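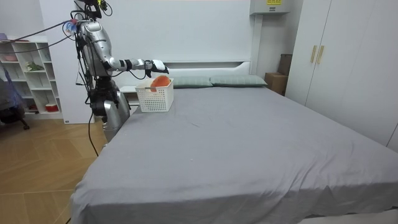 *Photo: Prutlow, October 2022*

I have a new favorite thing to do on a Wednesday night, and it's stripping the bed right down to the fitted sheet and using it as the biggest table in the house. I know how that sounds! But I've spent the last couple of weeks going through every shelf, drawer and corner of the bedroom, and the bed has turned out to be the best sorting surface I own by a mile. My kitchen table seats four if everyone likes each other. My desk has a lamp, a printer and a plant on it. The bed is just there, wide and soft and at a height that doesn't kill my back.

The basket deserves a mention first. White plastic, open grid sides, rectangular, the kind you've had in your hands a hundred times. I'd been eyeing the fancy woven ones at Kirnell all summer (you know the ones, with the leather handles) and I came very close to buying a set. Then I remembered my one real problem with woven baskets, which is that I put things in them and forget those things exist. With a grid I can see what's inside from the side, even from a few steps away. Right now I could stand in the doorway and tell you there's something orange in there. That's all I need from a basket.

And about the orange! I love having one bright thing in a room that is otherwise gray and white. It's somewhere between orange and salmon, depending on the light, and next to a white rim it just glows. I used to keep everything in this room the same color because I'd read that it was restful, and it was, in the way a waiting room is restful. One round orange thing and the whole bed looks awake.

OK, on to how I do it, for those of you who asked after the closet post.

## The bed method

Pillows and comforter go out of the room completely. I tried piling them on the floor the first time and spent the evening stepping over them. Now they go on the couch and they stay there until I'm done, and if I want to sleep under them I have to finish. It's very motivating at 10:30 at night.

The fitted sheet stays on. I've seen people put down a towel or an old tablecloth, and you can, but I do this the night before laundry so the sheet is headed for the wash anyway. Mine's a gray one from Famura that I've had forever. It goes all the way down over the front edge, it has wrinkles I gave up on years ago, and it hides nothing, which for sorting is perfect. A stray earring or a loose button shows up right away. On my old floral sheets I once lost a tiny screwdriver for a week.

The basket goes up by the headboard, near the edge, on the side where I stand. This is the part I fiddled with the most. I started with it in the middle of the mattress, and I was leaning over it constantly and it tipped every time I put a knee on the bed. Up near the headboard, close to the edge, I can drop things in without stretching and the rest of the mattress is free. The foot of the bed is for whatever is leaving the room. The middle is for things I haven't decided about, and I try to keep the middle small.

Then it's one shelf at a time. Everything off, onto the bed, shelf wiped, and back goes only what belongs there. What goes in the basket is the stuff that belongs in this room but doesn't have a home yet. I allow myself one basket and no more. When it's full I stop pulling things off shelves and start finding places.

I set a limit of 12 things per round too. I don't know why 12 works so well for me, but with 20 I get tired and start shoving things back, and with five it feels like I haven't done anything.

## What I got wrong

Plenty. The first night I did drawers and shelves together and ended up with a mattress so full I couldn't find the edges of it. I slept on the couch with the pillows, which I suppose solved that.

I also bought a label maker. It's a perfectly nice label maker and I've used it on exactly three things. If you can see into the basket you don't need it to tell you what's in there.

And I left the cable drawer for last, which I regret so much. I had chargers in there for phones I haven't owned since college. Do the cables first while you still have energy! I wound the keepers up one by one and put them in an old Dufour cookie tin, and the lid closes, and I have opened it several times just to look at them.

## Where things stand

Three shelves done, one to go, plus the top of the closet, and I'm not ready to talk about the top of the closet. I dropped off two bags of clothes on Saturday and a box of books is waiting by the front door. The lower shelves are half empty and I'm trying very hard to leave them that way for a while.

The thing I didn't expect was how much I'd enjoy the bare bed. With nothing on it except a sheet, two pillows and a basket, the whole room feels bigger, and I've started leaving it that way through the evening and making it up again right before I turn in.

Next up is the hall closet, and since there's no bed in the hall I'll be carrying everything in here by the armful. If any of you have a trick for storing extra lightbulbs, I'd love to hear it, because mine are currently living in a boot.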